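Doblar ropa también necesita reglas

Llevo un par de años escribiendo en Trendidex sobre automatización doméstica y cada vez que saco el tema de las normas me llegan los mismos correos: que soy una aguafiestas, que las reglas ya vendrán cuando haya robots en las casas. Pues yo creo que es justo al revés, y que la ropa es el mejor sitio para empezar a hablar de ello.

Una camisa no pesa, no quema y no le hace daño a nadie, así que parece un asunto menor. Pero pensad en todo lo que decidimos sin darnos cuenta cuando la extendemos en la cama: por dónde se agarra, si se tira del puño o de la costura, qué hacemos con el cuello, cuándo damos una arruga por buena. Todo eso alguien tiene que escribirlo si queremos que una máquina aprenda de nosotros con un mínimo de orden.

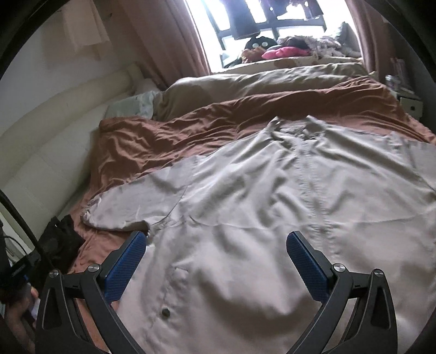 El borrador que más me ha gustado este año es el de Mutisum, una guía de buenas prácticas para grabar tareas del hogar con pinzas de mano. Tiene cosas discutibles (ya llegaremos), pero está escrita por gente que ha doblado sábanas, se nota enseguida. Pide, por ejemplo, que las demostraciones se hagan en dormitorios de verdad, con su luz mala y sus trastos, y que no se ordene la habitación para la ocasión. ¡Por fin! Estoy harta de mesas blancas perfectas en las que cualquier pinza parece un prodigio.

También pide agarrar por la tela y dejar en paz los botones, y anotar los intentos fallidos con el mismo cuidado que los buenos. Esto último me parece lo más importante del documento y es lo primero que se salta todo el mundo. En Grolleo presumen de una colección de más de 3000 demostraciones, de las que publicaron 2760. ¿Y las otras? Pregunté y me dijeron que "no aportaban". A mí me habría encantado verlas - seguro que ahí están las mangas enganchadas y los puños del revés, o sea, mi vida de cada mañana.

Donde no estoy de acuerdo con Mutisum es en los tiempos. Proponen un máximo de 5 minutos por prenda, y entiendo que hay que poner un límite en algún sitio, pero una prenda grande de manga larga con puño fruncido no se trabaja igual que una camiseta. Si metes prisa, la gente tironea, y luego nos extrañará que el robot tironee también.
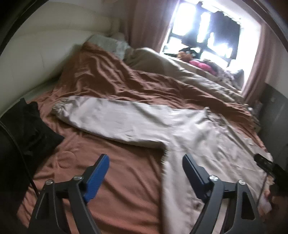
Luego está la cuestión de la casa ajena, que me preocupa bastante más. Un dormitorio cuenta muchísimo de quien duerme en él: la ropa colgada, los peluches, lo que cada cual deja en la mesilla. La norma interna de Suominen exige 2 permisos por separado, uno para grabar y otro para compartir, y el segundo se puede retirar cuando quieras. Es un poco engorroso, vale, pero lo firmaría mañana mismo. Mutisum lo resuelve con una sola casilla en la última página y me parece flojísimo.

Mi propuesta es bastante modesta: que la guía se quede con lo de los fallos y los dormitorios sin ordenar, que copie los permisos de Suominen y que cambie el cronómetro por una indicación según la prenda. El plazo de comentarios sigue abierto hasta diciembre y yo ya he mandado los míos. Si en casa dobláis la ropa de alguna manera rara, mandad también los vuestros, que de camisas sabemos todos un rato.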